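Print | E-mail

# Sulen: a word list for laundry labels

Sulen holds 200 phrases copied from care labels, with plain English beside each. "Wash with like colors" took us 6 drafts. We still disagree about "like."
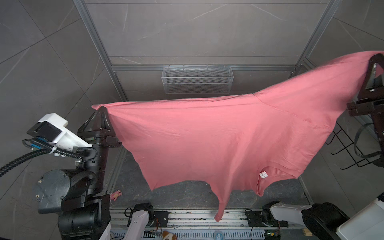 ## Known gaps

Wool is thin. Silk is mostly threats.

Pinks are filed under red, a choice made in August and defended poorly ever since.

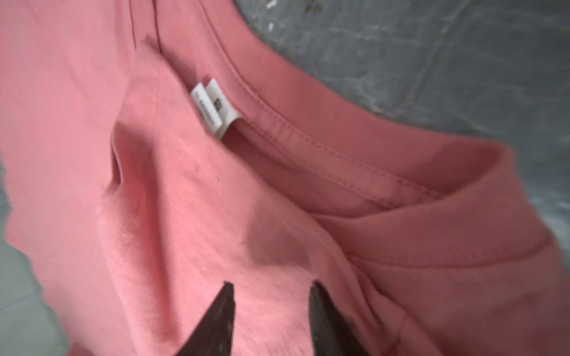 Begoñe Toledo wrote back that salmon is a fish and should have its own row. Row 49 is reserved for it.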